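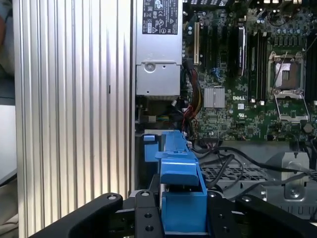 Dell desktop workstation with the side panel off: power supply, memory slots and open CPU socket.

Handout 4: Inside the Desktop Tower
Vurari Technical Institute – Hardware Maintenance I

Reading before the session: Ondrejka, Desktop Systems, pp. 139–144.

Students are expected to identify the main assemblies of a tower before removing any part. Disconnect the power cord, hold the power button for several seconds and fasten the wrist strap. The case is laid on its side with the interior facing up.

Many workstation cases mark touch points in blue. Latches, drive carriers and brackets in this color are generally meant to be moved by hand – do not force a part of any other color without consulting the service manual.

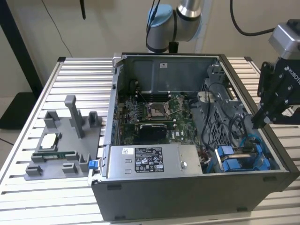
Parts taken out of the case go into the tray, never onto the bare table. Memory modules are held by their edges and set in the slotted cradle. The processor is placed in its own holder and the contacts are not touched.

An open socket requires particular care. Keep tools and loose screws away from it, and do not lower the lever until the processor is seated flat.

The lab report is worth 50 points and is due at the start of the November review.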